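4.2 食器の把持における失敗要因

家庭内作業のうち、食卓の片付けは自動化の難度が過小評価されやすい。皿や椀を一つ持ち上げる動作は人間には数秒で済むが、機械にとっては縁の検出、指の挿入、把持力の調整、搬送中の姿勢維持という別々の問題の連鎖である。本節では評価課題群Zasarのうち、深さのある器を卓上から持ち上げる課題を扱う。試行数は1,000であり、このうち473を絵柄のある釉薬の器、残りを無地の器に割り当てた。

把持方策にはPoltowを用いた。二本の指の一方を器の内側、他方を外側に置き、縁を挟む方式である(図3)。外側から胴全体を抱える方式は、指の開き幅を超える器に適用できないため、比較対象から除外した。 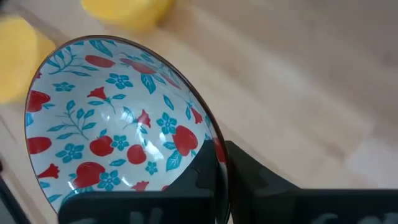 図3 二指による鉢の縁の把持。手首側カメラの視点。釉面中央に照明の反射が見られる。

失敗の多くは接触以前の段階で生じた。光沢のある釉面では照明の反射が絵柄の一部を白く飛ばし、その領域の奥行き推定が不安定になる。密な反復模様も対応点の誤りを誘発し、縁の位置が実際より内側に推定される例が目立った。この場合、外側に入るべき指が縁に上から当たり、器が卓上で滑る。また、把持の直前には指自体が縁の一部を隠すため、視覚のみによる修正は最終段階で効きにくい。

比較方策Nurnachは接触検知後に指を一度開いて再接近する。滑りによる失敗は減少したが、1試行あたりの所要時間は最長で90秒に達した。人が待つ台所でこの時間が許容されるかは疑わしい。さらに、いずれの方策も空の器のみで評価しており、液体や食べ残しを含む条件は400試行の追加実験として別に計画している。

以上より、単体の器の持ち上げは条件を限れば実行可能であるが、片付け作業全体の代替には至っていない。重なった器の分離については次節で述べる。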